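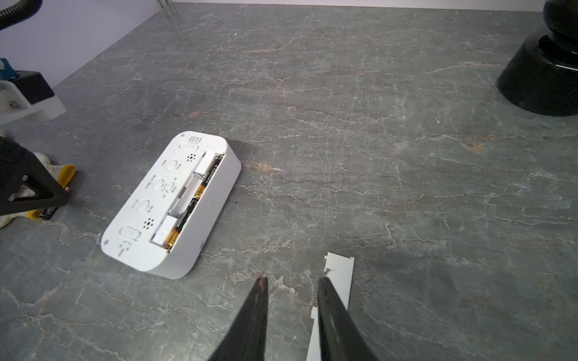

A reader called it the most boring chore in the house, and wrote to ask why I'd spend a whole post on changing clock batteries when it takes 36 seconds. Fair enough! I suppose it does, if you know where the spare batteries are and which way the cover goes back on. I never do.

Home Around the House Garden Recipes About

2020-04-12
4 min read

We bought our first digital alarm clock the October we moved to Kultthorpe, and I have been fond of the things ever since (my phone sleeps in the kitchen, thank you very much). What I am not fond of is the morning the numbers go faint and I find out I've been living by a clock that was giving up on me. So now I change the batteries when the clocks change, whether they need it or not, and while I'm in there I have a look at the little metal contacts and give them a wipe with a dry cotton swab.

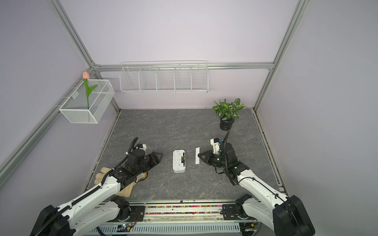 Photo: Nyberg

Do it on a table, please, and not in bed with the lamp off, as I did for years. A battery that rolls under the dresser at our place in Ploven might as well have rolled into the sea. I keep a saucer by me for the old ones, and those go in a jar until I'm next near the drop-off bin at Clerkosov, where I always end up staying longer than I meant to and coming home with a fern.

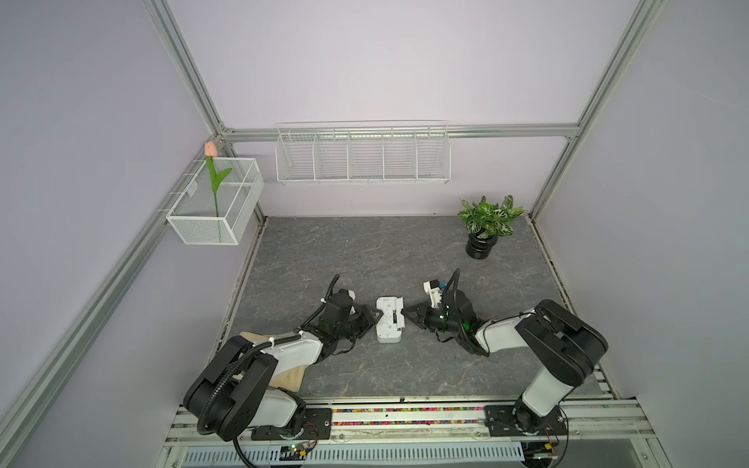 Setting the time again is where I usually lose my temper. You hold one button and tap another, and if you go past the hour you want, around you go again. Before you start, turn the clock over and read what's printed by the buttons on the back. A small white one often has a button marked 12/24, and I'd sort that out first so you don't set your alarm for seven in the evening. Then test the alarm while you're still standing there, and warn the dog.

Next time I'm doing the kitchen timer, which has been stuck to the fridge with tape since I dropped it.

200 shares 4 comments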